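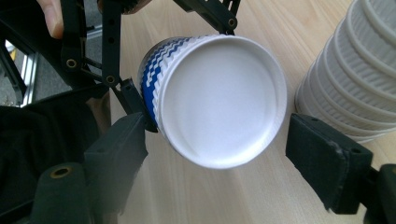 Figure 3. Base of a paper cup held on its side, with the blue and white ribbed outer wall behind it.

3.2 Cups and stacks

All the cups in the study were single-use paper cups with a ribbed outer wall. We chose this type after the pilot in November, in which smooth single-wall cups and ribbed cups were mixed in the same stacks and the results could not be told apart. Smooth cups slide into each other almost to the rim and hold by suction and friction along the whole side. Ribbed cups touch mainly along the crests of the ribs, and they come apart in a different way, with a short catch and then a sudden release. The cups were bought in sealed sleeves from Sadari, a catering supplier, and stored in the room where they were used, so that the paper had time to settle to the humidity there.

The base of the cup is a flat disc with a raised, rolled rim around it (Figure 3). The rolled rim at the base is stiff. The wall is much softer, and a cup squeezed halfway up goes oval long before the base shows any change. This matters for stacking in two ways. A cup that has gone oval at the mouth will not accept the next cup squarely, and a cup that is lowered in at an angle tends to catch its base on the mouth of the cup beneath and stay there, tilted. Raters were asked to mark both cases as "seated badly" and did not have to say which of the two had happened.

Stacks were built by hand before each session, 30 cups to a stack, mouths up. We prepared 21 stacks in all. Each new cup was dropped in from just above the mouth and then pressed once with a flat palm. We did not try to line up the printing on the cups. In the pilot one of us (Salehi) had turned every cup so the print faced the same way, and those stacks looked neater but did not separate any differently.

3.3 Table and starting position

The work surface was a light wood table with rounded corners. It was wiped and dried between sessions. A stack was placed near the middle of the table with nothing leaning against it, and the rest of the surface was kept clear for cups taken off the stack (Figure 4).

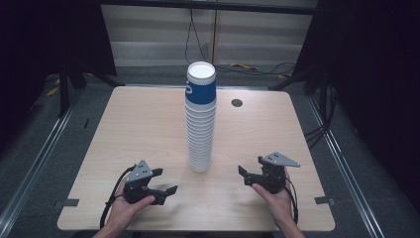 Figure 4. A tall stack of nested cups standing near the middle of the table.

A tall stack of nested cups is less steady than it looks. The weight is low, the footprint is only the base of the bottom cup, and small errors in seating add up, so that some stacks lean visibly by the time they are full. We kept any stack that stood by itself and rebuilt any that did not. Adams and Wynne each checked the stacks by eye from two sides. They disagreed on a few, and those were rebuilt as well.

3.4 Taking a cup off and setting it down

A trial consisted of lifting one cup from the stack, turning it if needed, and setting it upright on the table beside the stack. A trial was counted as complete when the cup stood by itself on its base. We recorded 143 trials. After each one the raters noted whether a single cup had come away or more than one, whether the stack had moved, and whether the cup had been marked or crushed.

Where the cup is held turned out to be more important than we had planned for. The ribbed wall runs most of the way down the cup and ends in a zigzag border, with a white ribbed band below it. Holding a cup low, across this border, puts the pressure near the stiff base, and the mouth stays round. Holding it high gives a better lift out of the stack, where only the upper part of a cup can be reached at all, but leaves dents. Many of the cleaner trials used both: a light hold near the top to free the cup, then a second hold lower down to place it.

The printing was of some use to the raters. The large white curve across the upper part of the blue wall made it easy to see whether a cup had turned during a lift, and the slanted line of Chinese characters next to it showed at a glance which way up the cup was. We had not picked the cups for this reason, and a plain cup would have needed a pencil mark.

Distance from the stack also had an effect. Cups set down very close to it left little room for the next one, and in several trials the side of a cup brushed the stack on the way down and shifted it. The instructions did not name a distance. Ruotsalainen suggested drawing a circle on the table, and we decided against it, as in ordinary use no such circle exists.
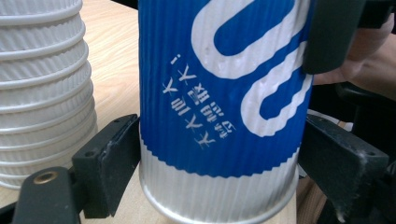
3.5 Scoring

Each trial was scored by two raters working separately, using the sheet in Appendix B. Separation, placement and damage were scored one at a time and never combined into a total. A cup with a dent that sprang back was scored as undamaged. A crease in the ribs that remained after the cup was set down was scored as damage, even when the cup could still have held a drink. Where the raters differed, Vitale went over the trial with both of them and the agreed score was used.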